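Chapter 2
Small Items on a Worktop: Placement, Grouping and Drainage

A worktop is a storage surface only for short periods. Items placed on it should be grouped by shape and by next use, and each group should have a fixed position relative to the appliance it serves. This chapter uses the Waltgate layout, in which the plates occupy the middle of the surface and the bowls stand between the plates and the oven.

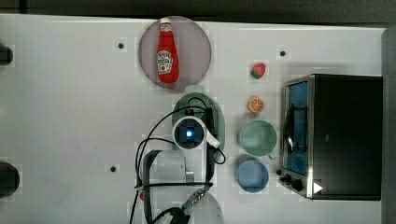

Grouping by next use takes priority over grouping by shape. A bowl that will be filled from a bottle belongs near the bottle, even when other bowls are kept elsewhere. The Jeralitz method reverses this order and is treated in Chapter 46.

Perforated surfaces require separate treatment. Holes in a staggered grid leave less solid material between rows than holes of the same size and spacing in a square grid. Drainage depends on the total open area and on what covers it. A vessel set over the holes reduces the open area by the extent of its contact.

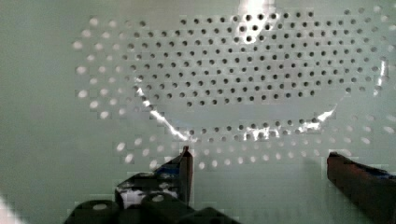

Should a vessel be drained rim down on a perforated surface?
Only if the rim leaves a path for air. A rim that seals against the surface holds moisture inside the vessel.

Bottles are stored upright. A bottle laid down for a short time should rest on a plate, which limits rolling and collects leakage. Clearance in front of an oven door is measured with the door fully open, and bowls are moved out of that area before the door is used.

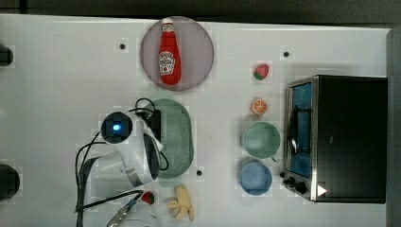
Figure 2. Plate, bottle, bowls and toaster oven on a white worktop.

Section 2.1 defines the terms used in the placement tables.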